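Timport Demonstration Kitchen
Equipment and visits

Product group: Training and demonstration installations
Reference: Udik 194
Availability: By appointment, April onwards

The Timport Demonstration Kitchen is a full-height domestic kitchen fitted out for work with robot arms. It is intended for colleges, housing providers and care organisations that wish to see household automation carried out on ordinary fittings before making any decision on purchase or hire. Visits are led by Enus technical staff and may be arranged for groups of up to 17 persons.

The installation is supplied with the Udik arm and its two-finger parallel gripper. The arm is operated either from the instructor's desk or by means of the hand controller, and visitors are given the opportunity to use the latter under supervision. Control software is provided by Qiu and is covered by the same service agreement as the arm itself.

What the demonstration covers

Each session concentrates on work at the counter and the hob. The standard programme includes approaching and grasping a pot by its side handle, lifting and replacing a glass lid by the knob, moving a plate along the worktop, and opening a cupboard door below the counter. Groups may ask for one of these tasks to be repeated at reduced speed, and the instructor will set aside time for this at the end of the session.

Pots with side handles are used throughout the hob exercises. The handles call for a different approach from the lid knobs, and the closeness of one pot to the next is a matter on which visitors frequently ask questions. The instructor will explain how the path of the arm is planned where two handles meet, and in what circumstances the operator should take over by hand.

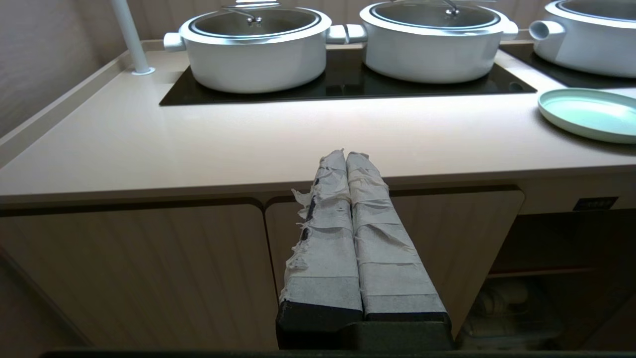 Glass lids receive particular attention in the second half of the programme. Reflections on glass and on polished surfaces are a known difficulty for wrist cameras, and the room lighting can be adjusted during the session so that visitors may compare the results on the operator's display. The hob is not heated at any time while visitors are present.

Finger coverings

The gripper fingers may be used bare or covered. Enus recommends a covering for all work with glazed, enamelled or glass items. Paper tape is the usual choice for demonstrations, being cheap and quickly replaced, and it should be regarded as a consumable. Moulded finger sleeves are available to order for customers who require a permanent covering – please quote part number 52 when enquiring.

Specification

Arm: Udik, bench or rail mounting
Gripper: two-finger, parallel
Camera: wrist-mounted, with live view at the desk
Counter depth: 600 mm
Control: desk station and hand controller
Software: Qiu, supplied under licence
Supply: standard domestic socket

Arranging a visit

Sessions begin at 10 am and 2 pm. Organisations are asked to state the number of visitors, any access requirements and the tasks of greatest interest when making a request. Visitors should wear flat, closed shoes, and long hair must be tied back before entering the marked working area. Bags and coats are to be left at reception.

Photography is permitted from the visitors' side of the room. Recordings taken from the wrist camera during a session can be supplied afterwards on written request, and will normally be sent within the same month.

Purchase and hire

The arm, gripper and desk station may be purchased together or hired by the term. Kitchen fittings are not included in the price – customers generally install the arm in a room of their own – but Timport will provide drawings of the counter and cupboard layout to any organisation wishing to reproduce it. Delivery, installation and one day of operator training are included with every purchase. For hire customers, training is charged separately.

Requests for visits, quotations and drawings should be addressed to the Timport equipment office, quoting the reference at the head of this page.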